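Fonholm launches hand-held gripper kit for recording manipulation tasks

Fonholm today announced the Vekard kit, a hand-held gripper and head camera set for laboratories and integrators that need demonstrations of everyday handling work without tying up a robot arm.

The kit is carried by one operator and can be set up in 12 minutes. Recordings are exported in a common format and may be used with most two-finger grippers on the market. During trials at the Krasniqi test room, 19 operators completed about 200 hours of tasks at ordinary tables and shelves.

Orders open in April through Zinell, the distributor for the United Kingdom and Ireland. Spare finger pads are sold separately. Existing customers may return first-generation units for credit until the end of June.
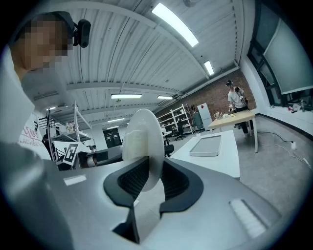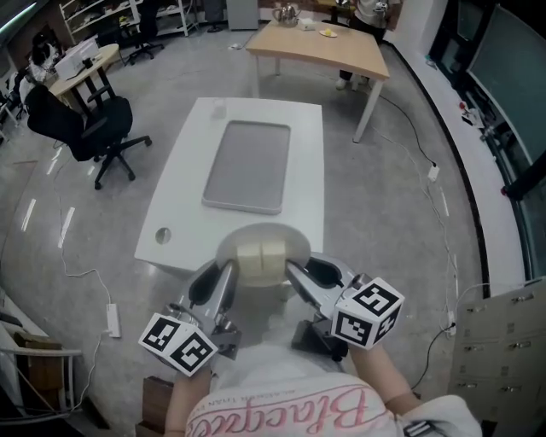
Hand-held grippers in use, each closed on a small object.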